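Rovness Folding Exercise Pen for Small Dogs

Manufacturer: Guerreiro Pet Equipment, Stilbridge
Panels: 4 per set
Panel height: 24 in.
Recommended for: adult dogs up to 17 lbs.

The Rovness Folding Exercise Pen provides a secure indoor area for toy and small companion breeds. It is suited to households, grooming shops and boarding kennels where a dog must be kept apart from foot traffic for short periods. The pen is supplied flat and is put together without tools. Each panel joins the next with a drop pin, and any panel may serve as the door.

The standard set forms a square. Two sets may be joined to make a longer run, provided that both are of the same height. Sets from the earlier Nerketmont line use a different pin and cannot be combined with the Rovness.

Puppies should be introduced to the pen gradually. A first stay of a few minutes, with a familiar blanket and a chew toy inside, is usually enough. Adult dogs that have settled well may remain in the pen for up to 60 minutes at a time, with fresh water within reach. The pen is not intended for overnight use, and it should not be used for dogs that climb or that have shown distress in a crate.

Place the pen on a level floor, away from heaters, stairs and hanging cords. Remove the dog's collar and tags before use. Check the pins each time the pen is set up, and replace any that are bent.

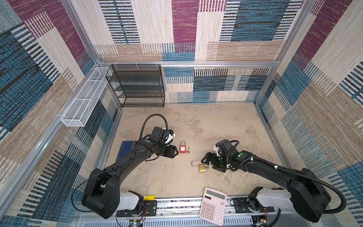
Fabric liners are not included with the Rovness and may be added by the owner. A liner blocks the view at floor level, which many small dogs find calming -- particularly those that bark at passing feet. Color is a matter of taste. A patchwork of cream, teal-blue and magenta blocks, lining three sides of a square held in a silver aluminum frame, gives a good idea of how lively a lined enclosure can look. Liners for the Rovness should be fastened on the outside of the panels, out of reach of teeth, and removed for washing at least once a month.

Panels may be wiped down with mild soap and warm water. Do not use bleach. Dry the hinges fully before folding the pen for storage.

Replacement pins and single panels are available from the Stilbridge parts desk. Please have the model name and panel height ready when ordering.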